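Plaminthorpe Help
Hardware > Hand tools and grippers

Is the Gesach hand-held gripper kit worth buying for a small training set, or should I rent from Stekell?

Asked by Meenakshi Tomar in May

I work in a small shop that packs sample boxes. We have one arm on order, and the integrator wants us to record the picking tasks ourselves before it gets here. They will train on whatever we send as long as it comes from a hand-held gripper with a camera on it. They gave us two options and would not recommend either one, which I suppose is fair of them.

The first is to buy the Gesach kit. You get the handle, the pair of fingers, pads already fitted, a camera mount, a printed board for calibration, and a license for the recording software. You own the hardware and the license runs for a year. The camera is extra if you don't already have one that fits.

The second is to rent from Stekell. As I read it, they send the same sort of thing already set up, you record, and you send it back with the card. They do the checking and tell you which recordings to redo. The price looks good for a short job, but it goes by the week and I can't tell how many weeks we would need.

There are two of us who could do the recording, and neither has used one of these before. The objects are small cardboard sleeves, plastic jars with screw lids, and folded leaflets. The leaflets worry me the most. We would be working on an ordinary table in a room with windows along one side and overhead lights.

What I would like to know:

How long does it take to get usable recordings out of a new person?
Do the standard pads pick up paper, or do I have to budget for a different set?
Is the Gesach calibration as fussy as the manual makes it look? The manual gives it a whole chapter.
Does anyone regret buying when they could have rented?

I've read the product pages for both, so please don't just link me to those.

Comments on the question

quillon_r: How many recordings did the integrator ask for? That would change the answer a lot.

Meenakshi Tomar: They said "a few hundred per object to begin with." I asked what came after to begin with and didn't get a number.

quillon_r: Then I would plan for going back and doing more. Everyone has to go back.

2 answers

dfarrow64
Marked helpful by 5 people

Rent. We bought the Gesach for a school project and used it for one month and now it is in a cabinet. Software is ok. The handle is heavy after a while. The license ran out and we didn't renew so we can't even open the recorder anymore, only the files it saved. If we had rented we would have saved money and somebody else would have dealt with the camera mount, which came loose on us over and over until we put a lock washer in it.

I don't know about leaflets, we did blocks and cups.

Comments on this answer

tessaly: You can open the old files in the free viewer. The recorder needs the license but the viewer doesn't.

dfarrow64: Did not know that, thanks.

tessaly: It's under Downloads, at the bottom, below the old firmware.

benchrow
Accepted

I have used both, the Stekell rental first and then the Gesach kit, which I still have. My work is different from yours (small hardware parts into trays) but the questions are the same ones I had. I'll take them in your order.

New people. Allow an afternoon before you keep anything. The first mistake is moving too fast. The second is turning the wrist in a way your own arm finds easy and the robot arm can't follow. The Gesach software has a setting where you load the arm model and it flags any recording that goes outside the reach. Turn it on from the first day. I left it off because it slows down the saving, and I ended up throwing away most of a day. With the rental you only hear about this when Stekell gets the card back or when you upload in the evening, so you can be wrong for a whole day and not know.

For a rate, once I was used to it I could do a short pick and place and be ready for the next one in well under a minute. Resetting the objects takes longer than recording. If there are two of you, have one record and one reset, then trade when your hand gets tired. That will get you more out of a rental week than anything else I can suggest.

Pads and paper. The standard black pads do fine on jars and on cardboard. Leaflets lying flat on a table are hard with any parallel fingers. You can't get under the edge. What worked for me with thin card was to let the piece hang over the edge of the tray a little, or to start it standing in a slot, and then have the real cell present it in the same way. Ask your integrator how the leaflets will be fed before you record a single one. If they will come out of a dispenser standing up, record them standing up.

Manole sells a softer pad that fits the Gesach fingers. I bought a set. It grips paper a bit better and it tears sooner. I went back to the standard pads for everything except the thin card. Whatever you choose, the arm has to have the same pads as your hand tool, so tell the integrator if you change. Mine didn't know I had changed and we lost time looking for a fault in the camera.

Pad wear. They scuff and they pick up dust. I wipe them with a damp lint-free cloth at the start of the day and let them dry, and I replace them when the corners begin to lift. I have not seen dust alone spoil a recording, but it does make smooth plastic slide more. Spare standard pads are cheap from Gesach and slow to ship, so put a set in the first order.

Calibration. The chapter is long mostly from covering every camera they support. For one camera there are two parts. The lens part uses the printed board and you do it once unless you bump the focus. The finger part you do each time you change pads: close fully, open fully, confirm, and then do it again when it asks. Lay the board on something flat. Mine came rolled and I had to leave it under books overnight. After that the whole thing took 14 minutes and I have not had trouble with it.

One thing the manual leaves out is the start position. Every recording should begin with the fingers open and clear of the table, held still for a moment, before you go toward the object. The software finds the beginning of the motion from that. If you start already moving, or with the fingers part closed, it trims the file in the wrong place and you get a clip that begins halfway through the pick. I also take a few short recordings with open fingers and no object at all at the start of each session, and compare them with the previous session. If the fingers have shifted in the view, the mount has moved and I recalibrate before doing anything else. Dfarrow64 is right about the mount, by the way. Use thread lock on it, the removable kind.

Light. Your windows may give you some trouble. The tool throws a shadow on the table between the fingers and it moves with you, which is fine, the robot will have one too. Hard sun across the table that comes and goes during the day is worse. I pull the blind and use the overheads. A pale table is fine for cardboard. I would put something darker under white leaflets if the real cell allows it. If it doesn't, leave the table as it is and match the cell.

Cost. The rental was the better deal for my first job, which had a fixed list of parts and ended on time. Then the customer added parts and I rented again, and by the end of the second rental I had paid nearly the price of the kit. Stekell's checking was good. They sent back a list with file names and a plain reason next to each one, and I learned more from that list than from the manual. Their support answered the same day. Gesach took longer to answer and twice sent me to a page I had already read.

So if the integrator will give you a firm number in writing, rent for that. If they say "a few hundred to begin with," I'd buy the kit and expect to use it again after the arm is installed. Arms that have been running a while turn up cases you didn't record. You'll want to be able to add them without waiting for a box in the mail.

What I don't like about the kit: the handle gets uncomfortable, the trigger spring is stiff when new, the software gives recordings names made of numbers and you can't change the pattern, and the license renewal notice comes only a few days ahead. The case is also too small to close with the camera fitted, so you take it off every time or keep the thing on a shelf. Mine is on a shelf.

Standard pads, fingers open, nothing in them:

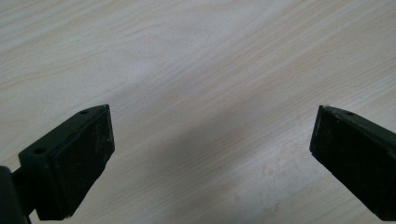
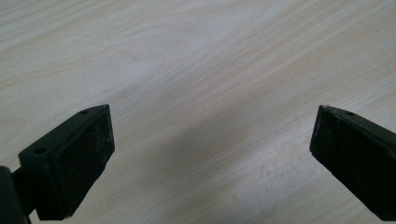
Meenakshi Tomar replied: Thank you, this is what I needed. I wrote to the integrator about the leaflets and they say those will come from a feeder, standing, so I'm glad I asked before we recorded any of them flat. They still won't commit to a number. We are going to buy the kit and a spare set of pads. Does the license year start on the day you order or the day you first sign in? Our order form doesn't say, and the arm isn't due for a while.

benchrow: First sign in, at least when I bought mine. Get them to confirm it in an email. And don't sign in just to look around.

quillon_r: Mine started from the invoice date, but that was through a reseller.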